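4 Recording an assembly trial set

4.1 Before you start

The Flurkano benchmark compares policies trained with and without the wrist view. Both arms of the study use the same recordings, so the bench layout must match in every trial.

1. Lay the tower on its side on the slatted table, side panel off, interior facing up.
2. Start the Lecomte recorder and open the wrist stream. Check that both finger tips and the motherboard are in view.

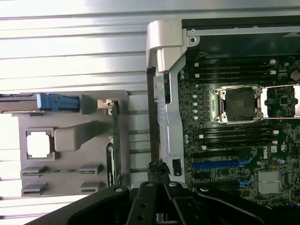
3. Set exposure manually and lock it. Auto exposure shifts when the gripper passes over bare metal, and the grey levels no longer match the calibration set.

CAUTION: Do not touch the contact pins in the CPU socket. Power down the arm before reaching into the chassis.

4. Load the fixture: drive upright in the rear slot, processor in the square recess, RAM module lengthwise in front of it. 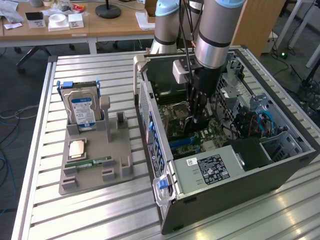 Figure 4-2. Parts fixture at left, open tower at right.

4.2 Running trials

5. Select the task file in Guvik and enter the operator code.
6. Move the arm by teleoperation at normal speed. Pauses longer than 7 s are trimmed by the recorder.

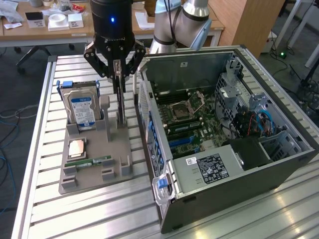
Keep the fixture in the same position between trials. An early set of 1139 episodes was rejected after Hanna Panasiuk found that the tray had drifted up to 21 mm over the course of recording.

7. Label each episode as success, partial or fail at the end of the attempt. Do not relabel later from video.

Note: For socket tasks, the fixed view alone does not give enough detail to judge alignment. Use both streams.

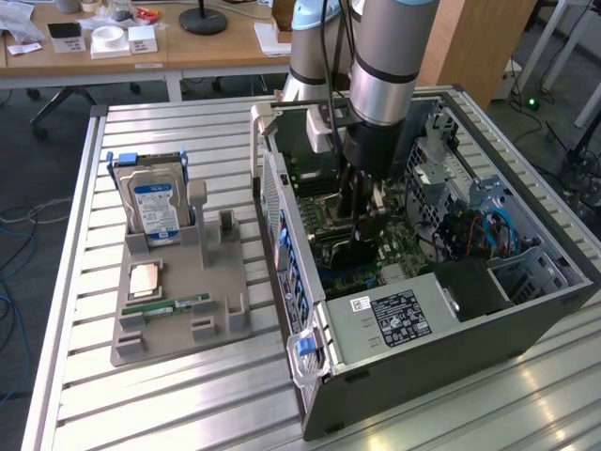
8. After 19 episodes, stop and repeat the calibration check in step 2. Report any offset to Milan Declercq before continuing.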